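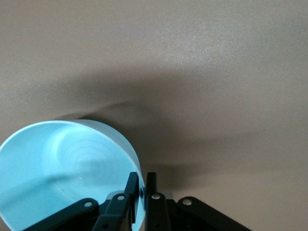 Quiénes somos

Clada es un taller de puesta a punto y mantenimiento de células con dos brazos. Nos dedicamos a eso y nos encanta, para qué disimular. Trabajamos en la nave de Onsri, con la puerta grande abierta en cuanto el tiempo lo permite, y casi todo lo que sabemos lo hemos aprendido en una sola célula, la Jisisach, que es la primera que montamos y la que sigue en marcha todos los días. Si vienes a visitarnos, es lo primero que te enseñaremos (y probablemente lo último, porque cuesta sacarnos de allí).

El taller lo pusieron en marcha Valter Sjöberg y Yaowalak Sitthichai. Valter venía de reparar reductores y Yaowalak de la calibración de cámaras, y los dos estaban hartos de ver máquinas estupendas paradas por una holgura de nada en un dedo de la pinza. Después llegaron Cristóvão Esteves, que lleva la parte eléctrica, y Nikola Głowacki, que se ocupa de las pinzas y del taller de piezas. Charoen Panyasiri se unió el pasado julio para los turnos de tarde. Con él, la Jisisach dejó por fin de apagarse a las tres.

La célula

La Jisisach tiene dos brazos blancos montados al fondo de la mesa y una pinza de dedos negros en cada uno. La mesa va cubierta con una tela marrón, que cambiamos más a menudo de lo que nos gustaría. Probamos otras superficies, y alguna era mucho más fácil de limpiar, pero la tela perdona los golpes suaves y un recipiente no sale patinando cuando el dedo lo toca de lado. Además lleva cámaras en las muñecas y otra fija que mira toda la mesa. Yaowalak las comprueba una por una antes del primer movimiento del día.

El trabajo que hace es de manipulación de menaje ligero: coger por el borde, acercar, separar, apilar, volver a dejar. Parece poca cosa hasta que lo intentas. Un borde fino pide que el dedo entre paralelo a la pared, y un ángulo mal medido basta para que la pieza se vuelque o se quede pellizcada. Nos hemos pasado semanas enteras con eso y todavía nos sale la sonrisa cuando el agarre entra limpio.

Cómo la cuidamos

Llevamos un cuaderno de la célula desde el primer arranque. Va por la entrada 3.929 y está escrito a mano, con letras de todos, manchas de grasa y algún dibujo de Nikola que vale más que la página entera. Lo que sigue es la rutina tal como está pegada en la pared.

Antes de arrancar. Se estira la tela desde el centro hacia fuera y se repasa la mesa con la palma de la mano. Se miran las luces de las bases, se confirma que no hay avisos en el panel y se mueve cada brazo despacio hasta la posición de reposo. Los cables del antebrazo tienen que colgar con holgura suficiente para que la muñeca gire sin tirar de ellos. Cristóvão los sigue con el dedo de punta a punta, todos los días, y no se fía de nadie que diga que ya los ha visto.

Pinzas. Se abren y cierran en vacío, primero una y luego la otra. Los pasadores de las articulaciones se revisan con la pinza abierta: si alguno asoma, se desmonta el dedo y se vuelve a asentar. Las puntas se limpian con un paño seco. Cambiamos el juego de dedos cada 245 horas de trabajo, una cifra a la que llegó Nikola después de gastar unos cuantos.

Prueba de borde. Se coloca un recipiente delante de cada brazo y otro en medio, que no debe tocar ninguno de los dos. Cada pinza toma el suyo por el borde y lo sujeta. Si el del centro se mueve, paramos, y toca repasar las posiciones de aproximación. 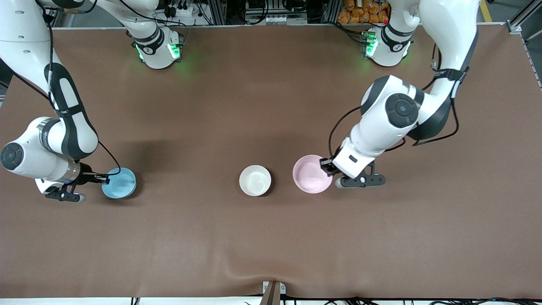 Esta prueba la hacemos también después de cualquier reparación, aunque solo se haya apretado un tornillo. La repetimos hasta tener cuatro pasadas seguidas sin corregir nada. A veces salen a la primera y a veces se nos va la mañana, y en ese caso el café lo paga quien haya hecho el ajuste.

Semanal. Los miércoles se para la célula a mediodía. Se aspira la mesa, se reaprietan las fijaciones de las bases, se revisan los conectores que hay detrás y se recalibran las cámaras. Es el día en que más gente pasa por Onsri, así que si quieres ver la máquina con las tripas al aire, ven un miércoles. ¡Nos gusta tener público!

Una reparación que recordamos

El brazo izquierdo empezó una tarde a llegar tarde al agarre. Muy poco, lo justo para que Charoen arrugara la nariz. Miramos el programa, miramos la cámara, cambiamos los dedos, y seguía igual. Al final era un separador de la muñeca que había cogido juego y dejaba el conjunto algo caído cuando el codo estaba alto. Valter torneó uno nuevo esa misma noche y desde entonces la pieza vieja está clavada encima del banco. En el cuaderno ocupa dos páginas y media, con las medidas de antes y de después, y se la enseñamos a todo el que se incorpora.

Con quién trabajamos

Casi todo nuestro trabajo fuera de Onsri está en Grollgate y alrededores: laboratorios, centros de formación y un par de talleres que tienen una o dos células parecidas a la nuestra. Hemos puesto a punto o reparado casi 97. Vamos con nuestras herramientas, montamos la rutina junto a las personas que van a usar la máquina y dejamos un cuaderno en blanco con la primera entrada ya escrita.

También aceptamos estudiantes en prácticas, de dos en dos. Empiezan por la tela y los cables, siguen con las pinzas y acaban haciendo solos la prueba de borde. Para pedir plaza o concertar una visita, pregunta en el taller por Yaowalak. Por las mañanas suele estar con las cámaras; por las tardes contesta Charoen.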